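Drinesen tabletop teleoperation set

README, third revision

Contents of this folder

Demonstrations recorded by remote control of one simulated arm with a two-fingered gripper, working at a white table. There are 439 episodes. Each one was driven by a person from start to finish, with no scripted motion and no replay. The operators were Roksolana Marchuk, Volodymyr Kravets and Velimir Vukčević. The scene was built in Tamar, our own simulator wrapper, and the export was done with Sosa.

The objects on the table include yellow items with teal-green tops, a grey and white box and an open brown cardboard box. Positions are drawn afresh at reset, and objects may start tilted or touching one another. We kept those starts in.

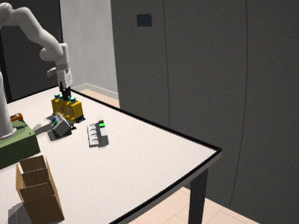
Matilde Patrício asked whether starts with objects touching should be moved to a split of their own, as her policy did much worse on them than on the rest. We have left them mixed in. The flag contact_at_start in the episode table lets you filter them out or weight them as you like.

How the demonstrations were made

The operator holds a six-axis hand controller and sees the views from the simulated cameras on one screen. Moving the controller moves the gripper by the same amount, scaled by 0.5 when the trigger is half pressed. A foot pedal freezes the arm so the operator can bring their hand back to a comfortable place. Pedal-down steps are stored, with the action set to zero and clutch set to 1. Drop them before training unless your model needs real timing.

Operators were told to approach from above where they could, to stop briefly before closing the fingers, and to carry on after a missed grasp. Missed grasps are marked in the events file but not cut.

Cameras

Each episode has one fixed view of the table and two closer views. The closer views often show only part of an object, or mostly bare table.

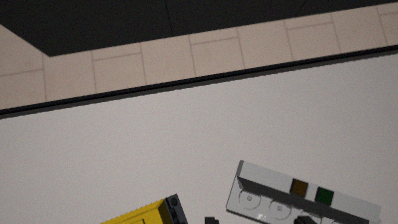
For what it's worth, I trained without the closer views first and got nowhere with the last few centimetres of the reach, so please don't make them optional in the next release. (Comment from Bohdana Hutsuliak on the second revision.)

They remain in the default download. The low-resolution copy also has all three, under the same names.

File layout

episodes/ one folder per episode, numbered from 0000
episodes/NNNN/actions.csv time, gripper pose, finger opening, clutch
episodes/NNNN/events.csv grasp, miss, release, pedal
episodes/NNNN/views/ three video files
table.csv one row per episode, with operator and start flags

Poses are in metres and radians, relative to the base of the arm. Finger opening runs from 0 (closed) to 1 (fully open).
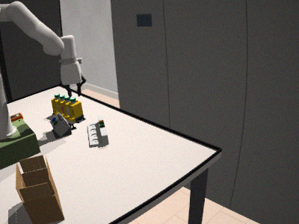

Rotations are stored as quaternions, w first. The first revision had w last, and anything trained on it will turn the wrist the wrong way if run with the current reader. The old reader is kept in tools/old.

Known problems

Episodes 0112 to 0118 have a delay of two steps between the action and the video. The shift is given in table.csv and the reader applies it by default.

Shadows from the arm can fall across the object being approached, and in the closer views they can be very dark. Colour thresholds tuned on the fixed view will not carry over.

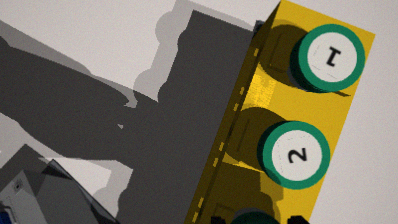 Volodymyr's episodes are slower than the other two operators' and use the pedal more. If you sample by time step you will see more of his driving than you expect, so sample by episode first.

Splits

50 episodes are held out for testing and the rest are for training. The split is by episode and every operator appears in both parts.

Changes

Third revision: w-first rotations, contact_at_start added, two empty episodes removed.
Second revision: closer views added to the low-resolution copy.

Faults and questions go to the Hultiretti issue list. Please give the episode number and the revision.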